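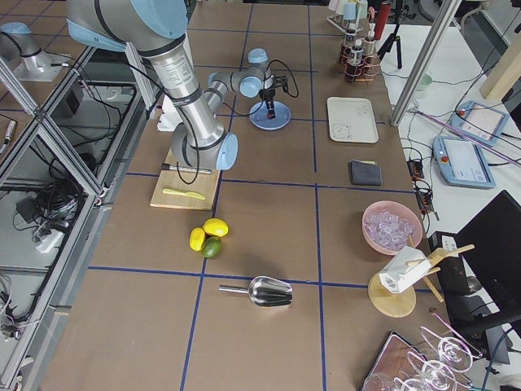
Meeting minutes / Control and Planning

Software meeting, two-arm table, October

Present: Oanh Văn (chair), Đạt La, Thư Lương, Hongmei Hao
By phone: Precious Bautista, from the Skaltow office
Minutes written by: Thư Lương

The meeting started at 2 p.m. The minutes of the previous meeting were accepted with one correction: the logging tool is maintained by Hongmei, not by Đạt.

1. Planner

Đạt reported on the new version of the planner, which we call Hứa. It was run 100 times in simulation with both arms moving at the same time. In 11 of the runs the planner did not find a path before the time limit. Most of these runs had the large arm low over the cutting board while the small arm was asked to go to the lemons or the lime. The planner then waits for the large arm to leave, but the large arm has no task that makes it leave.

Oanh asked if a longer time limit would help. Đạt answered that he tried it and the result was the same. He proposes to add a rest position for each arm, so that an arm without a task goes there by itself. Hongmei agreed, but she wants the rest position to be in the settings file and not in the code. This was accepted.

The cables are still not part of the collision model. Precious said that in Skaltow they use a simple tube shape around the cable and it is good enough for slow motions. She will send the file. Đạt will test it first on the large arm.

2. Perception

Thư reported on the object detector. The scoop and the glasses are the most difficult objects. The shiny bowl of the scoop gives holes in the depth data, and the grasp point is then placed on the table surface next to it. For the glasses in the tray, the detector often joins two glasses into one object. Opaque objects such as the white carton and the pink bowl give no problem at this moment.

There was a long discussion about the ice cubes in the bowl. Hongmei would like one label for the bowl with its contents, because the task list never asks for a single cube. Precious would like to keep separate labels, in case the scoop task is added. No decision was made. The item goes to the next meeting.

The blue tape grid is used to check the camera calibration. Thư asked everybody not to put objects on the tape corners during the check. The script reads 21 corners, and it stops without a clear message if one of them is covered. Thư will improve the message.

3. Control

Oanh changed the speed limit near the table surface. The limit is now read from one place for both arms. Before, each arm had its own value and the two values were different.

Đạt asked if the stop signal of one arm should also stop the other arm. Oanh said yes for the emergency stop, and no for a normal pause from the program. She will write this in the Pisbridge manual, section 2, where the text is now not clear.

4. Tooling

Hongmei showed the new viewer for recorded runs. It can play the planned path and the measured path together. Precious asked for export to a plain table, and Hongmei will look at it after the current release. The old viewer, Brorosetti, stays installed until all of us have moved our saved layouts.

5. Actions

Đạt: rest positions in the settings file; test of the cable shape
Precious: send the cable file
Thư: clear message in the calibration script; more recordings of the scoop and the glasses
Oanh: manual text about stop and pause
Hongmei: short guide for moving layouts to the new viewer

6. Other business

Precious asked if the agenda can be sent one day earlier. Oanh will do this.

The meeting was closed at 3:20 p.m.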